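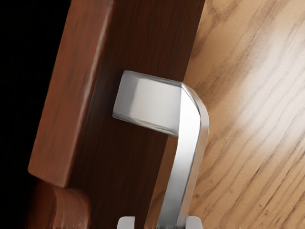 Home Repair Help > Doors and Cupboards > Sticking and Swelling

Wardrobe doors bind in summer and gap in winter: plane them or leave them?

Posted by drybrush_19

I have a pair of solid timber wardrobe doors, dark stained, each hung on three butt hinges in a face frame. The wardrobe stands against an outside wall in a north-facing bedroom. In August the doors meet so tightly in the middle that the left one has to be pulled hard to open it, and the finish has rubbed through along the meeting edge. Now the heating is on, the gap between them is wide enough to take a pound coin on edge.

Each door is 700 mm wide. The construction is frame and panel, but a previous owner fitted extra mouldings and I can't tell whether the panels are free to move. The hinges are firm and the screws are tight. I have put a level on the carcass and it is plumb on both sides. The floor is suspended timber with no obvious dip.

What I would like to know:

Should I plane the meeting edges now, while I can get at them easily, or wait until they are binding again?

How much should I take off?

Would sealing the edges stop the movement, or only slow it down?

I have a No. 5 plane, a block plane and a cheap pin-type moisture meter. The meter gives different readings every time I move it, so I am not sure it is any use. The finish is an old spirit varnish as far as I can tell. It softens with meths on a rag.

Posted by Trarkton Joiner (1,089 replies)

Leave the plane alone for the moment. If you cut the doors to fit in winter, you will be guessing at the summer width. If you cut them in August at their widest, you know exactly where they touch, and the winter gap is simply the price of solid timber.

Timber moves across the grain and hardly at all along it. In a properly made frame and panel door, the only parts of the frame that affect the overall width are the two stiles. The rails run sideways, so their length stays nearly constant. The panel sits in a groove and swells into the spare space. A 700 mm door with 95 mm stiles therefore has 190 mm of timber moving across its width, and the total change over a year should be small, between one and two millimetres for most hardwoods in a heated house.

A pound coin is a bit under 3 mm thick. Across two doors, that is within what I would expect if the stiles are wide and the room goes from damp to dry. If the gap gets larger than that by midwinter, suspect that the panels have been glued in. A glued panel pushes the stiles apart when it swells, and opens the joints where the rails meet the stiles. Check those joints with a strip of thin paper. If the paper goes in at the shoulder, something is forcing the frame.

The other place to look is the mouldings. If they were pinned to the stile and also glued to the panel, they tie the two together. Run a sharp knife along the line where the moulding meets the panel. Old varnish and wax often stick a panel just as firmly as glue does, and cutting that line may be all it needs.

On sealing: it slows the exchange of moisture. It does not stop it. A door sealed on all faces and edges will lag behind the room by some weeks, so it misses the short damp spells, but it will still follow the season. Bare edges are a common cause of trouble. Take the doors off and look at the top and bottom. They are very often unfinished, and end grain takes up moisture far faster than the face. Two thin coats of shellac sanding sealer will go over what you have, and you can put wax on top of that.

When you do plane, take the doors off their hinges and support them on edge. Plane the meeting stiles to a slight bevel, two degrees or so towards the back, so that the rear corner clears as the door swings. Aim for a 2 mm gap in August. Work in from both ends to avoid splitting the corners, and reseal the bare timber the same day.

Posted by hanari_tenant

I had this in a flat on Hanari Road and it was the hinges. I know you said the screws are tight, but mine were tight too and the pins had worn. Lift the door by its handle end while it is open and see if it moves. If it does, new hinges. Mine were an odd size and I ended up packing behind the bottom one with card from a cereal box, which has held up fine.

Also buy a dehumidifier.

Posted by Wisberg Damp and Timber

Agree with the first reply on timing. Two points on measurement.

Pin meters read electrical resistance, and cheap ones are calibrated for softwood. On dense or stained hardwood the figure can be several points out. Use it for comparison only. Mark one spot on the back of each door, push the pins in along the grain to the same depth, and take a reading there once a month. The trend is useful even if the number is wrong.

Do the same with the width. Measure across the door at the top rail and at mid height, with a steel rule, and write it on a bit of masking tape inside the wardrobe. If mid height grows much more than the ends, the panel is pushing. If all positions change equally, it is ordinary stile movement.

An outside wall facing north will also be cold. Leave 50 mm behind the carcass if the room allows it. A wardrobe tight against such a wall takes up damp from the back, and the inner faces of the doors then sit in wetter air than the outer faces. That shows up as cupping before it shows up as binding. Hold a straight edge across each door to check.

Thread viewed 2,219 times. Last reply November 2025.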